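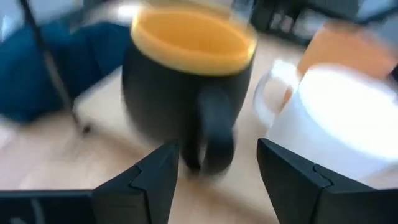

Black mug with a yellow-orange interior and a looped handle

Glazed Mugs and Tableware: Frequently Asked Questions
Carkon Ceramics Supply – Technical Support
Last revised Thursday, November 30, 2023

What is the difference between a liner glaze and an outer glaze?
A liner glaze covers the inside of the piece and touches food or drink. It should be stable, fully melted, and free of crazing. An outer glaze can be chosen for color or texture and does not have to meet the same standard, except near the lip. We treat the top 14 mm of the outside wall as a food surface.

Which of your glazes are sold as liners?
All of the Jovex line. The Ferraro mattes are for outside surfaces only. Many of them are underfired glosses by design, and they will mark under a spoon.

Can I use a matte on the outside and a gloss on the inside?
Yes. Pour the liner first, empty it, and let the piece stand overnight. Clean any drips from the outside with a damp sponge before applying the matte. Overlap at the lip should be kept thin. Two full coats on top of each other will run or blister.

Why did the color break to a lighter shade at the lip?
Glaze thins at edges during the melt. Most Jovex yellows, oranges, and reds go pale where the coat is thin. If you want an even color, brush one extra coat on the lip only. Some customers prefer the break.

How fast should I fire?
For bisque, 100 degrees F per hour until the kiln passes 200, then hold until a mirror at the top peephole stays clear. After that the rate is less critical. For glaze firings, the label gives the cone. Go by witness cones – the controller reading alone can be off by a full cone on an older thermocouple.

My kiln tops out at nearly 2000 degrees F. What can I fire?
Low-fire products only. Look for the cone 06 or cone 04 mark. Jovex liners are mid-range and will not mature in that kiln.

How do I test a finished mug for crazing?
Rub a little ink over the cooled glaze, wait a minute, and wipe it off. Lines that stay dark are cracks. Repeat the test after a week, as crazing can be delayed.

Is dishwasher use safe?
For Jovex liners fired to the marked cone, yes. Ferraro mattes lose some surface over time and should be washed by hand.

Do you still sell Pliltari clay?
The white body was dropped in May. The buff body is still stocked in 25 lb bags. Glaze fit on the two is different, so run new test tiles before switching.

Can I return opened glaze?
No. Unopened jars may be returned with the receipt. Dry glaze is not returnable once shipped.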